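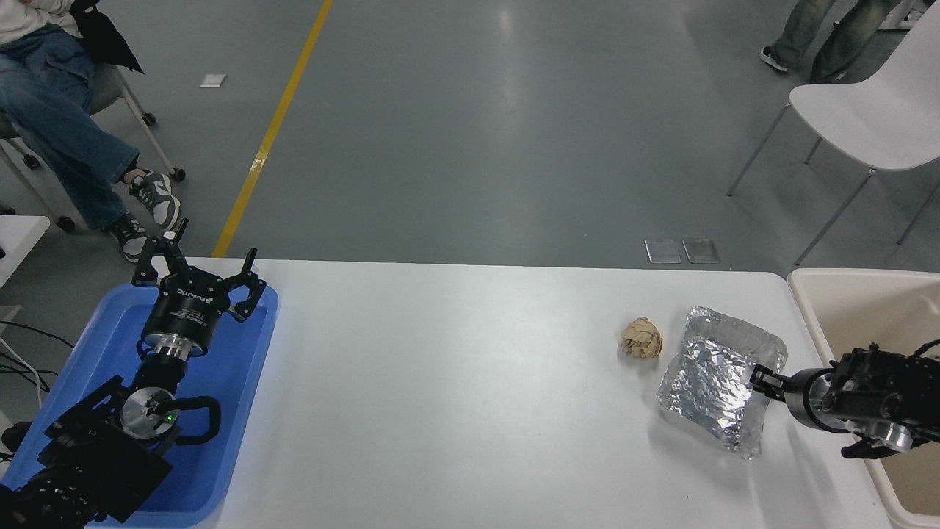 Blue tray, white table.

I have been wearing the Clendus chain for five months now, which I think is long enough to have an opinion about the word "forever" in the product title.

For anyone who missed the earlier post: it's a plain curb chain, eighteen inches, sold as "Forever Gold Vermeil, Tarnish Free, Shower Safe." I paid 117 dollars for it in January. I had a coupon, which got me free shipping and a polishing cloth. A polishing cloth seems like an odd gift to include with something tarnish free, but I let it go at the time.

The chain looks fine from across a room. At the back of the neck, near the clasp, there's a stretch about as long as my thumbnail where the yellow has gone pale, and the jump ring that holds the clasp is plainly silver colored now. I took it off at night. I didn't shower in it, in spite of the title, partly out of habit and partly out of suspicion. So this is five months of ordinary daytime wear, mostly under a sweater.

Let me go through the listing, which I saved.

"Vermeil." In the US that's supposed to mean a real layer of gold over sterling silver, thicker than the flash plating you get on cheap fashion pieces. The listing says 3 microns. That would be respectable. But a thickness on a listing is the maker's own number, and I can't measure it at my kitchen table and neither can you. I emailed to ask whether 3 was the minimum at every point, or an average, or what they asked the plating shop for. The reply said their pieces are "crafted to the highest standards using premium thick gold." I wrote back and asked again. The second reply was word for word the first one with a different name at the bottom.

Average and minimum matter more than people think. Plating doesn't go on evenly. Edges and high spots tend to collect more of it, and the insides of links collect less. The insides of links are also where a chain rubs against itself all day. You could have a perfectly true average and a bald spot by spring.

"Tarnish free." Gold of a decent karat doesn't do much of anything in air. The silver under it does, and so do the other metals mixed into lower karat gold. Once there's a worn place or a pinhole, the silver gets on with its business. I'd accept "slow to tarnish." I'd accept "please wipe it off after wearing." I don't accept "free" for a coated object with moving parts.

"Shower safe." Water by itself is not the villain here. Soap film, shampoo, hot steam, the towel afterward, the pool chlorine of the person who reads "shower safe" and figures a pool is just a big shower: those add up. And I noticed that the care card in the box (which you only see after you pay) says to avoid "prolonged contact with water, perfume, lotion and perspiration." Perspiration! It's a necklace.

Then the reviews. The listing had 2082 of them when I bought it, with an average just short of perfect. I'm not going to claim they're fake. I don't know that, and I'm tired of people saying it about everything. What I did was sort by newest and read until I got bored. Nearly all of them were written within days of the package arriving. "Just got it, obsessed." "Came so fast, great box." Those are honest reviews of a mailing. They have nothing to say about month four. There's no way on the site to sort by how long somebody has owned the thing, and I'd guess a store that sells plated jewelry is in no hurry to build one.

I did find a handful of long-term ones. One woman had come back to edit hers after a year and said hers still looked new. Another said hers turned in six weeks. Both could be telling the truth. Skin chemistry gets blamed for everything in this hobby, mostly by sellers, but it isn't made up. My sister can darken a silver ring in an afternoon and mine stay bright for weeks.

I took the chain to Grabner, the repair counter where I get watch batteries. Ottilie Hämmerli looked at it under the loupe for longer than I expected. She agreed the base looked like sterling, and the 925 stamp was where it ought to be, though she was careful to say a stamp is only a stamp. She wouldn't guess at the thickness. She did say the jump ring was probably a separate stock part that got a lighter coat than the chain, and that she sees that a lot, on expensive pieces too. Replating would run me close to half of what I paid. I asked if it would last any longer than the first time and she shrugged.

While I was there I also had her look at the old bracelet from my grandmother's box, since I had carried it around in a sandwich bag for two years meaning to ask. It's stamped 800. I had always assumed that was a style number. It means 800 parts silver in a thousand, so a bit below sterling, and a common grade in a lot of older European work. It's gone dark in the crevices, there's a dent in one of the links, and it has never been advertised to me as anything. I've worn it more than the chain lately.

A few of you will say I should have bought gold filled. Maybe so. Siiri Mäkelä left a comment on the last post making that case at some length, and she's right that the layer is much thicker, bonded on with heat and pressure, and that it has to be a set share of the total weight to be called that. That's a claim I can respect, because it's a claim that could be checked. My hesitation is with who's selling it. I looked at the gold filled page at Grornis afterward and found "gold filled," "gold layered" and "gold bonded" all used for the same pair of hoops in the space of one paragraph. Those are three different phrases and only one of them tells me anything. I closed the tab.

I should be fair to Clendus on a couple of points. The clasp is good. It's a proper lobster clasp with a spring that still snaps, and I've had solid gold chains with worse. The links are soldered shut, as far as I can see. It has never pulled a hair out of my neck, and anyone who has owned a cheap curb chain knows what that's worth. At 60 dollars, with a title that said "Gold Plated Sterling Chain, 18 Inches," I'd probably be recommending it to people.

I've asked for the refund under the "lifetime color promise." The form wants a photo of the wear, a photo of the original packaging, the order number and a description of how I "care for and store the piece." I expect that last box is where the promise goes to die, so I wrote down the dull truth, which is that it sits on a hook by itself in a dry room, away from the window, and gets wiped with their cloth. I didn't keep the outer box. I kept the little pouch. We'll see if the pouch counts.

In the meantime, here's what I now ask before buying anything coated, and I'd like to hear what you ask too. What is the base metal, by name? Is the thickness a minimum? Are the clasp and rings plated to the same thickness as the rest? And what does the care card say, in full, before I pay? So far I've sent those questions to four shops. One answered all of them, and said the clasp was thinner. I'm waiting on a pair of their earrings.

I'll update when Clendus gets back to me about the refund. The automatic reply said three to five business days and that was before I started the draft of this post, which has been sitting in the folder for two weeks.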